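件名: Re: [plirkley-hockey] 火曜の練習と残り試合について

みなさま

コディカラです。移動中なので短く。変換ミスあったらすみません。

アンジャナさんのメール、

> アンジャナ・ファキルです。
> 先週のナヴァラトナム戦、おつかれさまでした。
> 三ピリのパワープレー、二回とも入らず。ポイントから打つのか
> 横に振るのか、決まってないように見えました。
> 次の練習で時間とれませんか。
> あと9月の遠征、リンク代の集金まだの人が多いです。

賛成です。練習は火曜の21時40分からなので、氷上は正味40分。うち10分をパワープレーにあてます。残りはブレイクアウトと3対2。ゲーム形式は今回なし。

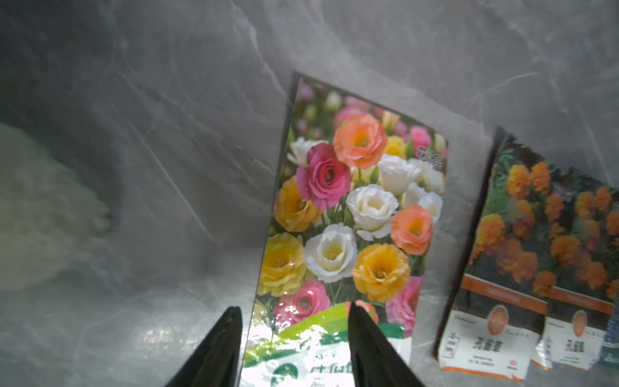
パワープレーの件。自分の考えでは、左サークルのマフズさんにワンタイマーを打たせる形が基本です。ポイントのトゥーさんは打つふりだけで十分、相手の三角形が一歩上がったら横。前回はパスが遅くてゴーリーが先に移動してました。理想はあの種袋のトルコギキョウの花くらい、ぎゅっと密集してゴール前に人がいる状態。いまは三人とも外側に立ってるので、キーパーから全部見えてます。ピユミさんはクリースの前、スティックはブレードを氷につけたままで。リバウンドは二回に一回は右に出てくるので、右のハーフウォールの人は打った瞬間に降りてください。戻りが間に合わないときはポイントが残る。これだけは約束で。

相手がフルニミツの場合はまた別。あそこのキルは箱じゃなくて、パックを持った人に二人で来ます。慌ててボードに戻すと取られるので、真ん中の一人(バンパー)に早めに当てて逆サイド。去年それで一点とりました、たしか。 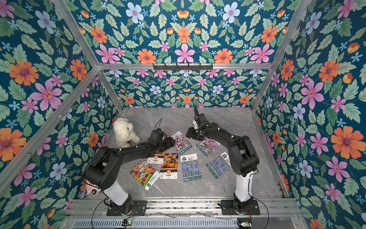

で、バンパーを誰がやるか。マフズさんは打つ側に置きたいので、自分かアンジャナさん。左利きのほうが受けやすいと思うけど、火曜に両方ためします。二組目はまだ白紙、希望あれば返信ください。フェイスオフは負けたときの動きも合わせて確認。前回は負けた瞬間に全員止まってた。自分も含めてです。

ディフェンス側の話も少し。ニュートラルゾーンで下がりすぎ。ブルーラインで止められるのに、ホックドットのあたりまで引いてしまう。フォワードの戻りを信用してないのはわかりますが、それなら声出して下さい。黙って下がるのがいちばん困る。

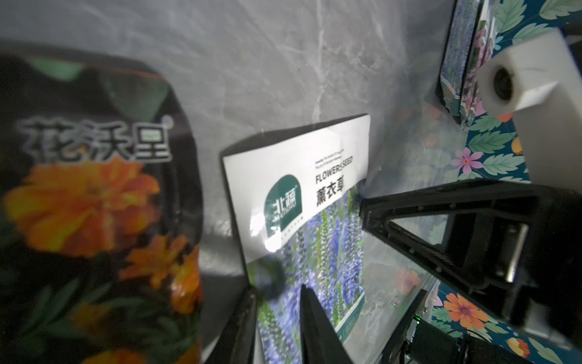
白と紫の袋はラベンダー

集金。リンク代は一人600円追加になります。ロネヴァーノのリンクが夜間料金になったため。火曜に現金でトゥーさんへ、おつりなしで。防具の乾燥室は使えますが鍵は22時半に返却、シャワーはそのあとでも大丈夫だそうです。

人数ですが、いまのところスケーター9人とゴーリー1人。パワープレーの練習はキル役も要るのでぎりぎりです。遅刻でもいいから来てください。白と黒のジャージ両方持参。
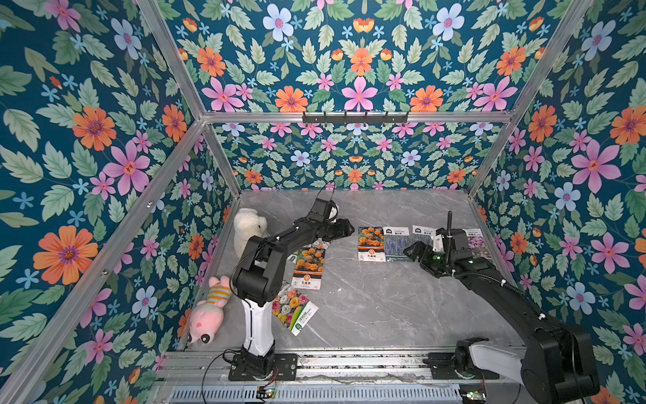 パワープレーの練習中にキル側がパックを奪ったらどうしますか?
そのままセンターラインまで運んでください。攻撃側は追うところまでやって、笛で戻します。

残り試合の組み合わせはまだ届いてません。来たら転送します。ピユミさんのスケート研磨の件は別メールで返信済み、のはず。届いてなければ言ってください。

もう電車おりるのでここまで。出欠は月曜の夜までに。

ラフサン・コディカラ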